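Looking after wooden boards and benchtops

Most timber boards are ruined by water, and most of that happens in the sink. A board left to soak will swell on one side, dry unevenly and cup. Wash it under the tap with a little dish soap, both faces, then wipe it down and stand it on its edge until it is dry right through. Leaning it flat against the splashback traps damp behind it.

Dishwashers are out. The heat opens the glue lines and no amount of oil will close them again.

Oiling

Use food-grade mineral oil from the chemist. Olive and canola oil go rancid in the wood and you will smell it by the end of summer. A 200 mL bottle does a large board several times over.

Wipe it on with an old T-shirt, going with the grain, and don't forget the ends. Leave it overnight and rub off whatever is still sitting on the surface. A new board wants 2 coats in the first week. After that, go by colour - when it looks grey or chalky, oil it.

I used the Carkov board wax for a while on top of the oil. It gives a nice finish but goes on thick in cold weather, so sit the tin in warm water first.

Smells and stains

Coarse salt and half a lemon will shift onion and garlic. Scrub, leave it 7 minutes, rinse and dry. Beetroot usually needs a second go. For turmeric, put the board in the sun for an afternoon and much of the yellow will fade.

Fuzzy patches after washing are raised grain. Let the board dry, rub it back lightly with fine sandpaper and oil it again.

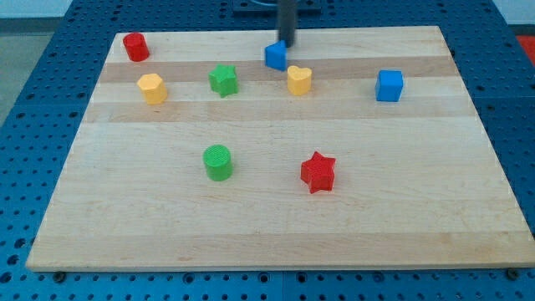
Maple is a good choice for a first board. It is hard, close-grained and kind to knives. Boards glued up from strips tend to stay flatter than a single wide plank, and a bit of colour difference between strips is normal. The two darker bands across the pale wood, where the coloured shape blocks are, are no reason to reach for the sandpaper. Oil the whole face evenly and leave the tones alone.

Cracks

A hairline crack at the end can be run full of waterproof wood glue and clamped overnight. Wider than that, and I would retire the board from food. Friederike Gerlach wrote in to say she cuts her old ones down for trivets - a good use for them.

Last updated: March 2021

Related tips
Getting candle wax out of a tablecloth
Sharpening kitchen knives on a whetstone
Cleaning a Grurnar cast iron pan
Sticking drawers and how to free them
Storing flour in a humid pantry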